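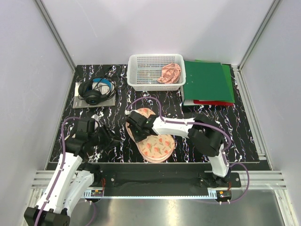 Desk and Small Things Tidier (part time, two openings)

Funach, Rornomley office. Starting in October.

Hello, and thank you for stopping to read this. We are a small home and desk organizing service, and we are looking for two people who like putting things where they belong. If you have ever gone to a friend's house for coffee and found yourself squaring up the pile of folders on the table while the kettle boiled, please keep reading, as you may be just who we are hoping to hear from.

Most people think of organizing as closets and garages, and we do some of that too (our garage crew is wonderful and has a much bigger van). But the part of the work that has grown the most is what we call small things. Small things are what gather on a desk, a dresser or the end of a kitchen counter: the headphones, the folders in three different greens, the cord that goes with something, the soft little item that has no home and so lives in the basket. We have 3,369 households on our books now, and I don't think I have visited one yet without a basket like that somewhere.

What you would be doing

You would spend most of your hours in our practice room at the Nanayakkara Building, learning our way of sorting and packing, and then go out to clients' homes alongside one of our senior tidiers. After the first couple of months you would have clients of your own.

On a usual day you might:

Clear a desk surface down to what the client uses every day, and find a good spot for the rest.

Stack folders and papers with the largest at the bottom, edges lined up, and the ones in daily use on top.

Coil headphone and charger cables loosely and set them down so they don't slide off the back of the desk.

Sort soft items such as cloths, pouches and little padded things into open baskets, folded or laid flat depending on what the client likes.

Write up a short note for the client on what went where. We keep these to one page and leave them on the desk.

I should say something about the soft items, as it is the part new people find hardest. A folder is easy. It is flat and it stays where you put it. A crumpled piece of cloth in a basket is another matter, and so is anything padded or rounded with a thick edge, which will roll over the moment you let go of it.

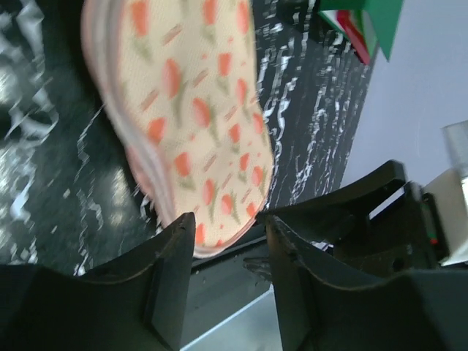
We teach a slow way of doing it. Pick the thing up by its firmest part, let it hang for a second, and lay it down with the long side against the wall of the basket. Then leave it be! The most common mistake is to go on fussing with it. You will get plenty of practice, and we would much prefer you took your time than hurried through a tray of things to impress us. Prints are helpful here, by the way. If something has flowers or stripes on it, we set it pattern side up, so the client can spot it from across the room without digging.

We use baskets with holes in the sides and no lids wherever the client agrees to it. A lid seems like a good idea on the first day, and within a week there is a pile of mail on top of it.

Who we are hoping to meet

You don't need any experience in organizing. Our best tidiers came to us from a bakery, a school library and a shoe store, and one came straight from raising four children, which I would count as experience of the highest order. What we would like is someone patient and kind, who can be in another person's room without making them feel they should have cleaned up first. People are often a bit shy about their desks. They will say sorry to you a lot. It helps if you are the sort of person who waves that away and asks where they would like the headphones.

You should be comfortable on your feet for a few hours, able to lift a full box of papers, and happy to ask before you throw out anything at all, even a pen that doesn't write. We never throw things out without a yes from the owner. That is our oldest rule and the only one we are stern about.

A driver's license is handy but we can work around it, and the Rornomley bus stops across the street from us.

Hours, pay and so on

Sessions run in the mornings and early afternoons, finished by 2 p.m. so that people with children can get to school pickup. You would be paid by the session at the same rate as all our first-year tidiers, and there is a $300 bonus once you finish your training. Travel between clients is paid. Bins, labels and the Wadex folders we like are all supplied, and you won't be asked to buy anything yourself. We also have a very good toaster in the break room and people are generous with their jam.

Training in the practice room

The practice room has a dark marble-patterned tabletop where we set out the sort of things we meet in clients' homes. You will be given a mixed lot to work through, some flat, some soft, some with cords, and asked to arrange them as you would for a person who has to sit down and work there the next morning. There isn't a single right answer. We talk it over afterward, usually for longer than the sorting took.

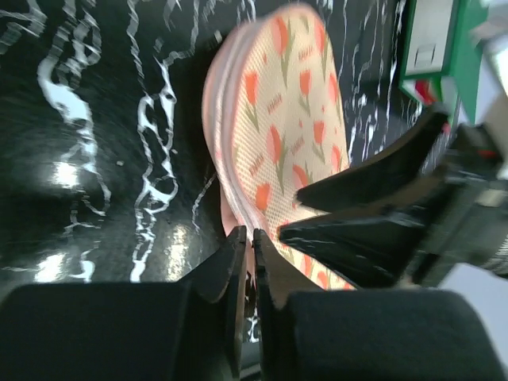

Padded, tulip-printed and pink around the rim: one of the small things.

How to apply

Please write a letter, by email or on paper, to Selvaraj Roy at the Funach office, Nanayakkara Building, Rornomley. It doesn't need to be formal. Tell us a little about yourself, which mornings you could work, and about one corner of your own home – a drawer, a shelf, the top of the fridge – and how you keep it, or how you wish you kept it. Messy corners are welcome. Mine is a drawer of takeout menus and I have made my peace with it.

We read every letter and answer all of them, though it may take us a little while when the fall rush is on. If we think we would get along, we will invite you in for tea and a short try at the table. Wear something with sleeves you can push up.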